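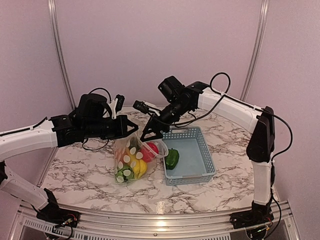

Pretberg says bag fee is working, but its own numbers are thin

7/26/19

The town of Pretberg says its fee on plastic bags has cut litter along the river path, and it wants to extend the charge to produce bags in October. The case for doing so rests on two litter counts and a press release.

According to the town, crews picked up 1,207 bags on the path in the spring before the fee began and 649 this spring. That is a big drop. It is also a drop measured over a stretch of path that was partly closed this year for drainage work, a detail left out of the release and found only in a footnote to the full report.

Asked whether the closed part had been taken out of the earlier count as well, the town's public works office said it was "looking into it."

The report does not say what shoppers use instead. Zosora, the larger of the two grocery chains in town, now sells a thick reusable bag at the checkout and says sales have been strong. It would not say how strong. If people are buying heavy bags and throwing them out after a trip or two, the town may be getting more plastic by weight, and no one has weighed anything.

Vamora, the other chain, says it backs the fee. It also keeps the fee.

Produce bags are a harder sell. They are thin and clear, they keep wet lettuce off the bread, and few of them seem to end up by the river. The report lists litter by type, and produce bags account for 146 of this year's 649.

Small stores would be let off if they sell fewer than 400 bags a month. The owners of Pichon, a fruit stand on the market square, said they have never kept track and were not told how to.

The town council is due to vote before the end of summer.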